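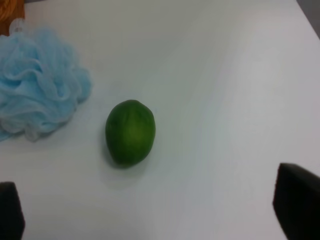

Diario de servicio de la coordinación de turno
Centro de preparación de pedidos de Holasthorpe
Jueves, 22 de mayo de 2025

Apertura a la hora habitual. El puesto automatizado de la línea de surtido mixto arrancó con el primer turno, junto a los puestos manuales, que mantienen su dotación completa hasta agosto. La consigna recibida de Mularbridge sigue siendo la misma: el puesto trabaja con artículos sueltos, fruta y artículos de baño, y una persona de la plantilla permanece a su lado durante toda la jornada.

Conviene dejar constancia de lo que esa presencia significa en la práctica. Quien antes tomaba cada artículo con la mano pasa ahora buena parte del turno mirando una pantalla y decidiendo si autoriza la maniobra. Dos compañeras con larga experiencia en surtido me han manifestado que terminan menos cansadas de los hombros y más cansadas de la vista. He trasladado la observación al servicio de prevención y he solicitado que la pausa visual se incorpore al cuadrante como tiempo de trabajo.

Disposición revisada a media mañana: la lima sola sobre el tablero blanco, la esponja de malla azul a su izquierda y la pinza abierta. La operaria de servicio pidió que se anotara la separación entre ambos artículos, pues considera que la malla, con sus pliegues sueltos, exige más margen que un envase rígido. Comparto el criterio.

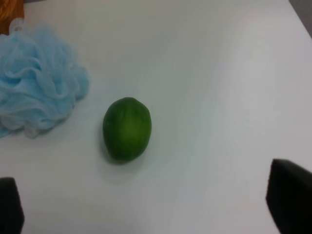 Reunión con la representación del personal

Duró más de lo previsto. Se trataron los 11 puestos cuya descripción ha de modificarse y la formación de 15 horas ofrecida por Kolbridge. La representación entiende que la formación debe impartirse íntegramente dentro de la jornada; la dirección propone un reparto que, a mi juicio, no se sostiene. He dejado escrita mi posición en el acta.

Se planteó también el asunto de la categoría profesional. Supervisar un equipo no figura en la clasificación vigente y, sin embargo, se está exigiendo a diario. El informe de Nic Giolla recomienda crear una categoría propia antes de retirar ningún puesto manual - recomendación que llevo tres semanas recordando por escrito.

Turno de tarde

Recibida la previsión de la tarde: 299 líneas de pedido, de las cuales 155 corresponden a surtido mixto. He mantenido a dos personas en preparación manual, aunque el plan preveía una. Prefiero justificar esa hora de más ante Mularbridge que dejar a una sola persona atendiendo la pantalla y la mesa a un tiempo.

Un operario preguntó si debía seguir anotando a mano la posición de cada artículo antes de autorizar el agarre. Le indiqué que sí, al menos hasta que se apruebe el nuevo procedimiento.

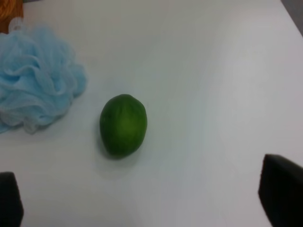

Añadí que la anotación puede ser breve: artículo, lado de la mesa y hora. El cuaderno del puesto resulta hoy más útil que el registro informático para saber qué dudas tiene la plantilla, y he pedido que se conserve.

Pendiente para mañana: respuesta de prevención sobre las pausas, cuadrante de formación y sustitución de la silla del puesto, cuyo respaldo no regula.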